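Undale Wash Room - Walk-Through Checklist, with my comments
18 January 2022

I went through the wash room at Undale with the same sheet I used back in July, ticked what I could, and wrote down everything else that came to mind while I was standing there. If you only want the ticks, read the first line under each item. If you want me rambling about drains, keep going!

1. FLOOR
Checked for: cracks, lifted edges, slip risk, standing water
Result: OK, with a comment
No cracks that I could find and nothing lifting at the edges (I did the shuffle test in socks, which I do not recommend to anyone with a bad hip). The marble-look finish is lovely and it is also glossy, and glossy floors near sinks make me nervous. I'd like a non-slip mat by the big basin and another by the vanity. The Pretau catalog has a plain gray one with a rubber back that would do fine. Please get the one with the beveled edge, as the square-edged ones curl up after a few months and then you've traded one trip hazard for another.

2. LARGE BASIN
Checked for: chips, stability, sharp edges, rim clear
Result: OK on the first three, rim needs attention
It's solid. I leaned on every corner with most of my weight and it didn't budge. I also ran my hand along the whole rim and found no chips and no rough spots. My only grumble is what gets left on it. The rim is wide and flat, so of course it turns into a shelf, and sooner or later something china goes over onto a hard floor and we're all picking splinters out of the grout. 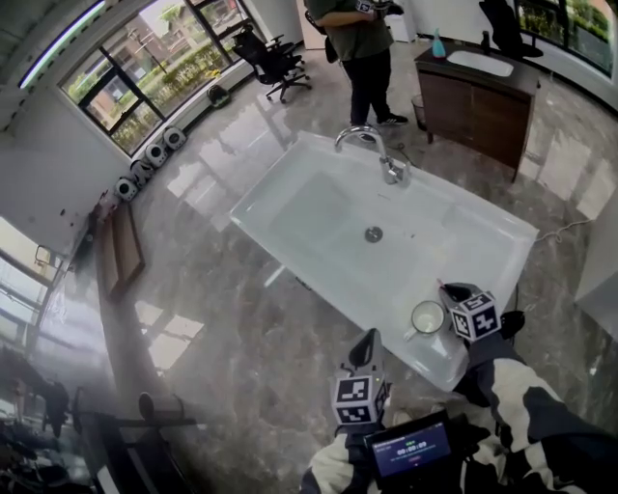 Item 2: white cup left on the basin rim, lower right corner.

So that one is a "move it" from me. Cups and saucers go back to the kitchen when you're done, even if there's a sip left in the bottom. I know, I know, I've done it too. I'd be happy with a small wall shelf over on the vanity side if people really do want somewhere to park a drink.

3. FAUCET ON THE LARGE BASIN
Checked for: leaks at the base, wobble, handle action, water temperature
Result: OK
Handle moves freely, no wobble at the base. I left it running for 8 minutes with a dry paper towel tucked around the foot of it, and the towel came out dry. Hot side gets hot quickly, so I've asked for the mixer limit to be turned down a notch. That's on the Chukwu job sheet already, number 274, please don't open a second one!

4. DRAIN
Checked for: flow, smell, cover seated
Result: OK
Filled the bowl partway and let it go - no gurgle, no slow spot at the end. The cover sits flat. There was a bit of a smell in July and I can't find any trace of it now, so whatever the Tralldale plumber did with the trap, thank you. Somebody should still run hot water down it once in a while if the room hasn't been used. A trap that dries out will stink up the whole place.

5. FITTINGS ALONG THE SIDE OF THE BASIN
Checked for: tightness, anything that could catch a sleeve or a shin
Result: OK, recheck next time
Get down low for this one, you can't do it properly standing up. Everything was tight by hand. They're small but they do stick out a little, and I'd hate for anybody to find one with a kneecap. I'll look again next round and decide then if they need covers.

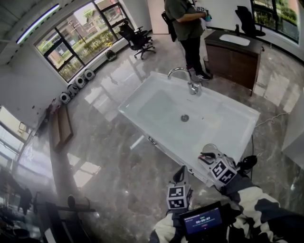
While I was down there I also looked underneath with a flashlight, and the floor right around the base was dry and clean. No staining, no white crust, no sign of an old leak. I put down a little strip of tape on the underside with my initials so I can tell if anything has shifted by next time.

6. VANITY AND SMALL SINK
Checked for: cabinet doors, sealant, bottles on top
Result: OK, with a comment
Doors open and close without sticking. The sealant around the inset sink is in good shape. The soap dispenser wants a label, please, and so does any other bottle that gets left up there. I'm not saying anything dangerous is in them, I'm saying I shouldn't have to sniff a bottle to find out what it is.

7. TRASH BIN
Checked for: emptied, liner in, out of the way
Result: OK
Liner was in. Keep it tucked beside the vanity so it stays off the walking line.

8. CHAIRS
Checked for: casters, height lever, placement
Result: needs a decision
I like a chair by the window as much as anyone (there's a nice bit of green out there). But wheels on polished tile go further than you expect. Either we swap to locking casters or we keep the chairs well back from the basins. The locking set is part 631 in the Pretau catalog and it fits both chairs, I measured the stems.

9. WINDOWS
Checked for: latches, glass, drafts
Result: OK
All latches catch. No cracked panes.

STILL OPEN
- Two non-slip mats, beveled edge
- Cups off the rim
- Mixer limit (Chukwu, already logged)
- Bottle labels
- Casters, yes or no

I'd like the mats down within 28 days. The rest can wait for the next round, and the sheet is on the clipboard if you want to add anything.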